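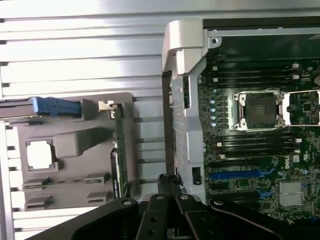
Gripper view, fixture to the left of the chassis.

Arm stops short of full depth when seating expansion card

Posted by Wovell, April 4, 2021

We run a two-arm cell that refits desktop towers from a parts fixture. Since a controller update the card insertion step aborts with a force limit fault, code 914. It fails on up to 47 cycles in a shift. The limit is unchanged.

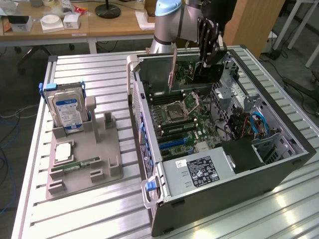

The card goes in by hand without trouble. I have re-taught the approach point 3 times and the fault comes back after the next restart. Is this the force sensor or the program?

Vivek Bhatia

Probably neither. Check whether the update reset the tool payload. If the controller has the wrong gripper mass, the force reading is offset before contact. Ours was out by 167 grams.

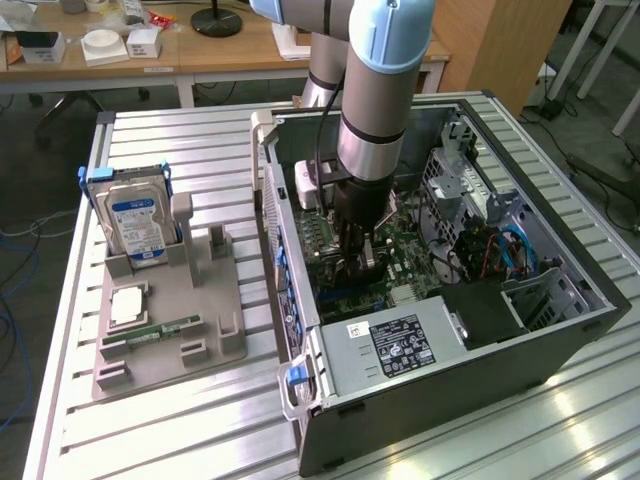 Payload errors change with wrist angle, so test in more than one pose. Do it clear of the case. With the gripper down inside the chassis over the motherboard, as it is here, a wrong offset can push the fingers into the board. Log the force at each pose with nothing held, then re-zero.

Somboon

Same fault here, swapped the sensor, no change. Try lowering the speed.

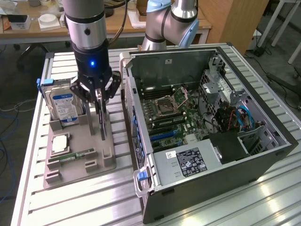 Also make sure both arms stop on a fault. Ours halted only the one that tripped, and the other carried on to its next pick. The stop signal had to be linked in the safety settings of each controller separately.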